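Bekis picking cell - progress report to Steltthorpe, October

Work this period was on setup and upkeep of the one Bekis cell. Line integration under the Graltbridge work package has not started and is not charged here.

The wrist camera bracket was refitted and the hand-eye calibration repeated. We then ran 2343 grasp cycles on mixed stock. Of these, 1297 used round containers, the class that gave most trouble last quarter. The grip force setting for that class is now stored as its own profile - operators no longer enter it by hand.
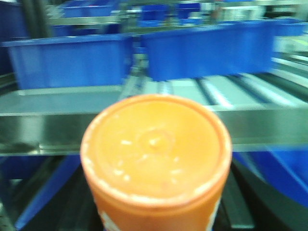

Orange container from the wrist camera, with the roller conveyor and blue bins behind.

Blur in wrist images is still a problem. Exposure time has been shortened once and will be cut again when the second light arrives from Thakur. Until then the detector runs only on images taken after the arm has settled, and this adds to the cycle time.

Upkeep was done at 900 cycles, as planned. Finger bolts were checked for torque, the finger pads were changed and the wrist cable was re-clipped with more slack. The old cable showed wear at the second clip, so we have ordered a spare.
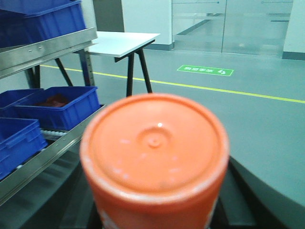 Container in the gripper, lid toward the camera. Bin rack at left.

Spending on parts was 497 dollars, all on pads, clips and the spare cable.

Next period:
Fit the second light and repeat calibration
Write up the pad change procedure for the Tuesday shift
Review the stop limits on the wrist joint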